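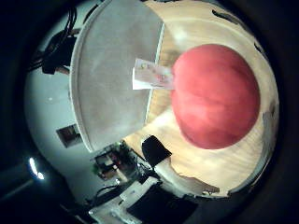

Week 6 handout: picking a gripper kit

Okay, so last week a bunch of you asked me whether the Meken kit is worth the money for your final project. I've had it on my bench since August, and I'll tell you what I think, but please try it yourselves before you order anything!

What you get is a two-finger gripper, a small wrist camera with a very wide lens, and the Naltby software (one login per team). Setup took me 25 minutes, most of it hunting for the right cable.

The lens is my favorite part. You'll see a ball, the tabletop it's resting on, and a good piece of the wall behind, all in one view. The price you pay is the bending. Straight edges come out as arcs, a round ball can look a bit oval, and small print on a paper tag may be too blurry to read. So do the calibration sheet first (Wilma MacLeish has copies), and don't trust any width you measure near the rim.

Gripping is fine with big, simple shapes. I ran 200 picks with a ball and dropped 6. Thin, flat stuff was a lot worse, and I gave up on paper after 20 tries.

For next time: read the Gebru chapter on lens models and bring one object you think the kit can't pick up.

Filed under: Course Notes, Kit Reviews

Questions? Maya Abu Hammour, Robotics Lab | Back to top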